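Processor socket

A processor socket is the part of a computer's main board that holds the processor and joins it to everything else. It has one job, does it well, and is noticed only when it doesn't. Most owners of a computer will never see theirs, and the makers would prefer to keep it that way.

History

Early home machines had their processors soldered down, and a change of mind meant a change of computer. Sockets came in as a kindness to the repair trade. The first sort simply gripped the legs of the chip, and getting the chip out again called for a flat tool, steady hands and a certain amount of bad language. Later sockets used a small lever, so that the chip could be dropped in with no force at all. Instruction booklets printed the words "no force" in capitals, and people pushed anyway. 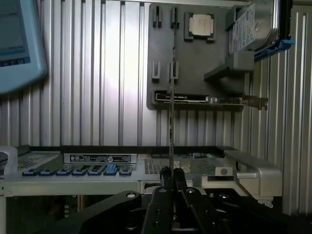
Vol. 8, p. 20

Pins and pads

There are two main schools. In one, the pins are on the processor and the socket has holes. In the other, the pins are in the socket and the processor has flat pads. The practical difference is which of the two expensive things you ruin when you drop something. Bent pins on a processor can sometimes be coaxed straight with the tip of a mechanical pencil. Bent pins in a socket are smaller, springier and far less forgiving, and most repair shops will look at them, breathe in slowly and quote for a new board.

Naming

Socket names are commonly taken from the number of contacts, which is sensible, or from a letter and a digit, which is less so. The small firm of Fatard tried to do better with its Amley socket, named after the street where the office was. It was followed by the Amley 50, which did not have fifty of anything, and the Amley 88, which would not take a chip made for the Amley 50. The writer Tshepo Swanepoel called the range "a family in the sense that they don't speak to each other".

Fitting

A corner mark on the chip is matched to a corner mark on the socket, the chip is lowered straight down, and the retention plate is closed over it. On many boards the lever is stiff, and closing it makes a creak that alarms beginners.
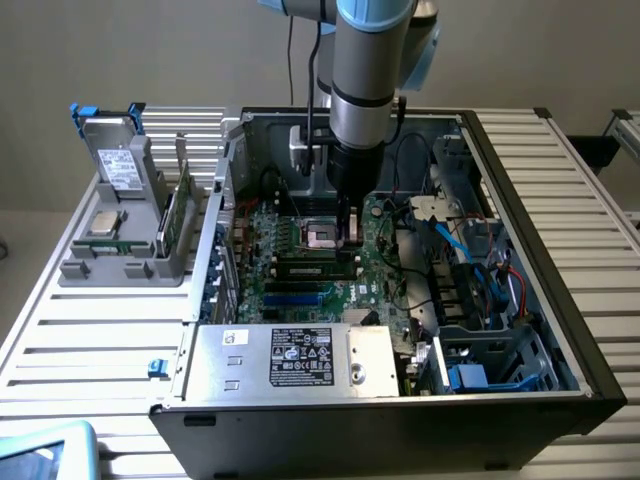

Can a processor be moved to a board with a different socket?
Only if the maker lists that socket as one the chip supports. Chips that look alike may have different contacts or notches, and trimming one to fit has a poor record.

See also: Heatsink; Thermal paste; Rampersad clip; Fombridge board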